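Home-built wiping arm

A home-built wiping arm is a small robot arm that is made by private persons, at home or in a shared workshop, for cleaning smooth surfaces such as washbasins, worktops and tiles. It holds a cloth in a gripper and moves it over the surface. The name is used mostly among hobby builders. Factory machines for the same work are normally called cleaning manipulators and are not treated in this article.

Origin

The first arms of this type were built from parts of older hobby arms, which had been made for lifting small blocks and had too little force for pressing. The shared workshop in Heltstead is often mentioned in connection with the type. Its members published the Sutia plans, a set of drawings with a parts list, and the plans were copied by other workshops. A second edition, dated February 21, 2022, replaced the printed wrist with a metal one, as the printed part had cracked in many copies.

Construction

The arm stands on a base or is carried by a moving body. Most versions have six joints and a gripper with two fingers. The fingers are covered with rubber or a soft printed material, so that the cloth does not slip and the enamel or ceramic is not scratched. The cables are led along the outside of the arm, which makes repair easy but needs a free loop at every joint. If the loop is too short, the cable is pulled out of its socket when the arm reaches down.

The Sutia plans give a highest pressing force of 13 newtons. Builders who have no force sensor estimate the force from the motor current. This method is cheap, but it becomes less exact when the gears are worn.

Control

Two methods are common. In the first, the builder writes a fixed path, and the basin must then always be in the same place in relation to the base. In the second, a person guides the arm through the task many times, the movements are recorded, and a program learns from the recordings. The Jafri software, which is used with many Sutia arms, accepts both methods. Its handbook advises 400 recordings for one basin and 4,000 if the arm shall work in different rooms.

Difficulties

The cloth is the hardest part of the task. It changes its form each time it is picked up, and a folded cloth covers less of the surface than a flat one. The bowl of a washbasin is also more difficult than a flat worktop, because the wrist must turn while it presses. Glossy ceramic and chromed fittings reflect light, and cameras measure the distance to them badly. Some builders close the curtains or use a lamp from the side.

Care must be taken near water. The gripper of the usual Sutia arm is not sealed, and the tap is kept closed while the arm is working. The power supply should have a residual-current device.

Variants

The Stavach arm is a shorter variant with 3 joints, intended for worktops only. It is simple to build, but it cannot follow the inner wall of a bowl. Other builders keep the full arm and change only the fingers, for example to hold a sponge.

See also: Cloth handling; Shared workshop; Parallel gripper

Contact | Copyright notice | Back to top
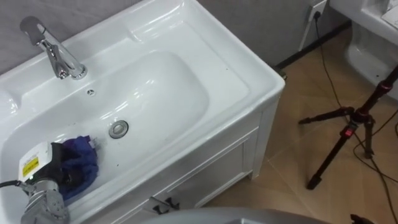
Gripper holding a blue-purple cloth in the bowl of a washbasin.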